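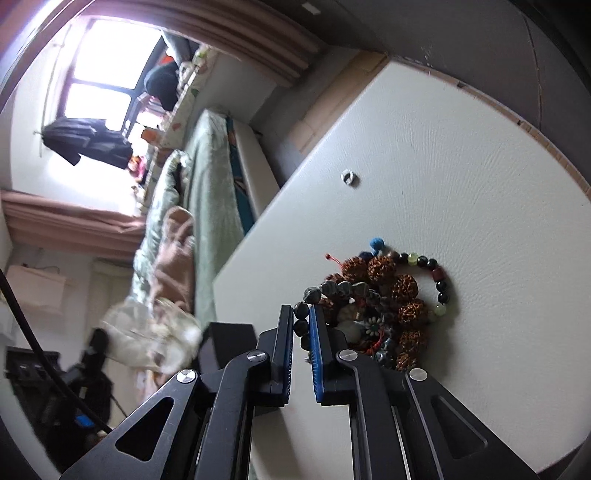 Renfiler un bracelet de perles sur fil élastique

Un bracelet monté sur élastique finit toujours par se détendre. Le fil s'allonge, les perles s'écartent et le nœud ressort. Il vaut mieux le refaire avant la casse, surtout si les perles sont de tailles différentes et que vous tenez à leur ordre. Comptez une petite demi-heure pour un premier essai, beaucoup moins ensuite.

La méthode convient aux perles de pierre, de verre, de bois et aux graines percées. Elle ne convient pas aux colliers longs, qui demandent un fil non extensible et un fermoir.

Matériel

Fil élastique transparent ou gainé, 0,8 mm pour la plupart des perles de pierre
Une aiguille souple à grand chas, ou un bout de fil de laiton plié en deux
Des ciseaux fins
Une pince à dessin ou un morceau de ruban adhésif
De la colle pour bijoux à séchage souple
Un plateau à rainures, ou une serviette éponge pliée

J'utilise un plateau Gridell parce que les rainures sont graduées, mais la serviette fait le même travail si l'on ne déplace rien en cours de route. Pour l'élastique, le Fultero en bobine tient bien le nœud. Évitez les fils vendus en sachet sans indication de diamètre.

1. Mesurer le poignet

Passez un mètre de couture autour du poignet, juste au-dessus de l'os, sans serrer. Ajoutez 1 cm pour des perles de 6 mm et 1,5 cm pour des perles de 8 mm. Au-delà de 10 mm, ajoutez 2 cm : les grosses perles prennent de la place vers l'intérieur et le bracelet paraît plus petit une fois fermé.

2. Démonter l'ancien bracelet

Posez le bracelet dans la rainure du plateau et repérez le nœud. Il est souvent caché dans la perle au trou le plus large. Coupez juste à côté, puis retirez le fil en le tirant lentement par une extrémité. Les perles restent en place, dans l'ordre. Si le motif est compliqué, notez-le sur un papier avant de couper — c'est plus sûr que la mémoire.

3. Nettoyer et trier

Essuyez les perles de pierre avec un chiffon humide. Pour les graines, en particulier celles de rudraksha, prenez une brosse à dents souple et sèche, et insistez dans les creux. Ne les laissez pas tremper, elles gonflent et peuvent se fendre en séchant. Une goutte d'huile végétale passée au pinceau leur rend leur teinte.

Vérifiez aussi les trous. Un bord coupant use le fil en quelques semaines. Un alésoir à perles, tourné à la main avec un peu d'eau, suffit pour l'adoucir. Sur une perle fendue, n'insistez pas, remplacez-la.

4. Préparer le fil

Coupez une longueur égale au tour de poignet plus 15 cm. Tirez dessus plusieurs fois entre les deux mains. Cette étape est souvent sautée et c'est elle qui évite au bracelet de se relâcher les premiers jours. Bloquez ensuite une extrémité avec la pince à dessin.

5. Enfiler

Commencez par une perle voisine de celle qui a le plus gros trou, de façon à terminer par cette dernière. Enfilez dans l'ordre en posant l'ouvrage à plat de temps en temps pour contrôler le motif. Quand toutes les perles sont en place, essayez le bracelet sans le nouer, en tenant les deux bouts. Il doit suivre le poignet sans laisser voir le fil.

6. Nouer

Le nœud de chirurgien est le plus fiable. Croisez les deux bouts comme pour un nœud simple, en passant deux fois dans la boucle, puis tirez. Recommencez dans l'autre sens. Serrez en étirant légèrement le bracelet, jusqu'à sentir le nœud se bloquer.

Déposez une pointe de colle sur le nœud et laissez sécher complètement, une nuit de préférence. Coupez les bouts à 2 mm, puis faites glisser le nœud dans la perle au grand trou.

Défauts courants

Le fil se voit entre deux perles : il n'a pas été assez étiré au départ, ou bien il manque une perle.
Le bracelet se tord sur lui-même : le nœud est trop serré pour le nombre de perles. Refaites-le avec un peu plus de jeu.
Le nœud glisse : fil trop gros ou trop lisse. Essayez le diamètre inférieur, ou un fil gainé.

Entretien

Enfilez et retirez le bracelet en le faisant rouler sur la main, sans l'écarter avec les doigts. Ôtez-le pour la douche et la vaisselle. Rangez-le à plat, à l'abri du soleil, qui durcit l'élastique.

Fiche rédigée par Jovita Olvera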